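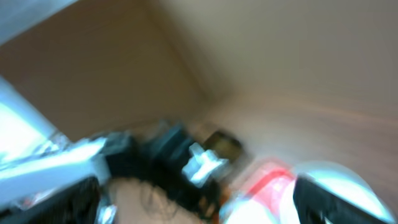 A wrist camera's view as the arm moves.

Last updated: February

Clearing the Table: How Close Are Machines to Taking Over the Dish Room?

The dish room at Flumside College serves a dining hall that seats 894. At lunch the trays come back through a window in the wall, and six employees scrape, sort, rack and stack until the line ends in the middle of the afternoon. The dishwasher itself has been automatic for decades. A conveyor carries the racks in dirty and brings them out clean, and the only attention it asks for is a change of water and an occasional new spray arm. Everything on either side of it is done by hand.

Equipment makers have wanted to close that gap for a long time. Tikinis, which builds handling equipment for commercial kitchens, now has a two-fingered arm on trial that is meant to take plates from a cafeteria tray, remove what is left on them and set them in a rack. A smaller firm, Pidero, is working on the same job for private homes. Both companies were willing to discuss how far they have come, and both were careful in what they claimed.

"We can pick up a plate," said Esmaeil Kordestani, who leads the handling group at Tikinis. "We can pick up most plates, most of the time. A kitchen manager hears that and asks what happens the rest of the time, and that is the correct question." 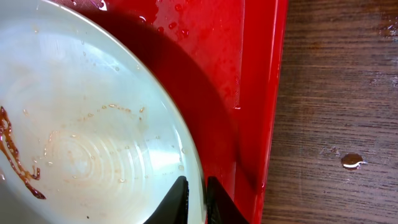
Gripper fingers at the rim of a plate, with sauce still on the surface.

A dinner plate is a harder object than it appears. It lies nearly flat, and the only part that offers a hold is the rim, which may stand no higher than the thickness of a finger above the tray. A person slides a thumb over the edge, feels the plate tip, and adjusts without thinking about it. A gripper with two stiff fingers has to arrive at the right height and the right angle, with one finger above the rim and the other below. If it comes in too low it strikes the tray, and if it comes in too high it closes on air.

Glaze adds to the difficulty. A glossy white surface reflects the ceiling lights, and software that judges depth from a camera picture can mistake a reflection for an edge. Water on the tray has a similar effect. Sauce is a separate matter, because the machine has to decide whether a mark on the plate is food, a shadow or part of the pattern, and then whether it needs to be scraped at all.

Kordestani's group set itself a target of 60 plates an hour from mixed trays. An experienced dish room worker handles many times that number. The target was chosen, he said, because it is the lowest rate at which a kitchen could plan a shift with the machine in it, and the arm now meets it on trays that have been laid out with space between the dishes. On trays as diners leave them, it does not.

Those trays are the real subject of the work. Diners push plates together and let one ride up on the edge of another. They leave forks under rims and napkins inside cups. Each arrangement is new, and a method that depends on having seen the exact arrangement before will not last through a single lunch.

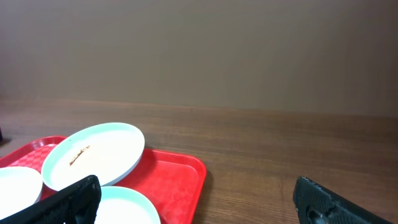
Three plates share a red tray, with a streak of residue on the one at the center.

Joon-young Yeom, an engineer at Pidero, described the order of removal as the part of the task that outsiders tend to overlook. A person clearing a tray sees at once which plate is free and which must wait. For the arm, the choice has to be worked out from partial views, often with its own fingers blocking the camera. Pidero's present software looks again after every move. The extra looks account for 70 percent of the time spent on each tray, and Yeom regards them as worth the cost.

"It is slow because it is checking," he said. "When we took the checks out it was quick, and it dropped things."

Homes present the same problem with fewer plates and more variety. A cafeteria buys one pattern of dish and one color of tray. A household may own plates from three sets, a pan with a loose handle and a glass that someone would be sorry to lose. Pidero's home unit, sold under the name Na when it reaches the market, will at first be limited to plates and bowls. The company has set no date for release and has declined to publish a price. 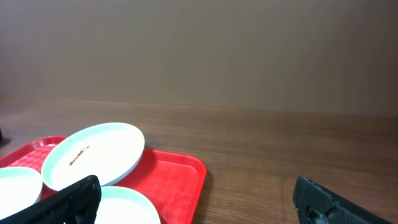

Yoon-hee Wang
Staff Writer, Technology and Work

Those who would work beside such machines have followed the trials with interest and some reserve. Bok-nam Joo has supervised the Flumside dish room for eleven years and watched the Tikinis arm on a Thursday visit to the company's test kitchen. She was impressed by its patience with a difficult plate. She also noted that a technician stood next to it throughout.

"If I have to put a person there to watch it, that person could be doing the plates," she said. Her preference would be for a machine that takes over racking, which is hard on the shoulders, and leaves the scraping to staff. Tikinis has since added racking to its list of trials.

Annatjie Shabalala, who advises hospital and school kitchens on equipment purchases, gives her clients similar counsel. She asks them to watch any new machine for a full service before signing, and to bring their own dirty dishes. A demonstration on clean plates, in her view, shows very little. She also asks about cleaning, since textured rubber grips of the kind used on many arms will hold grease and have to be washed down with everything else at the end of a shift.

Breakage is the figure her clients ask for first. Tikinis reports that 2 percent of plates in its latest trial were dropped or chipped. Shabalala considers that too high for a busy hall, where it would mean a case of replacement plates every few days. Kordestani agrees, and expects the rate to fall as the fingers are redesigned. The next version will have a thinner lower finger and a softer tip – both changes suggested by dish room staff – and is to be tried at Flumside during the summer session, when the hall serves fewer meals.

Joo has asked that the trial be run at lunch, and that the trays come through the window as they always do.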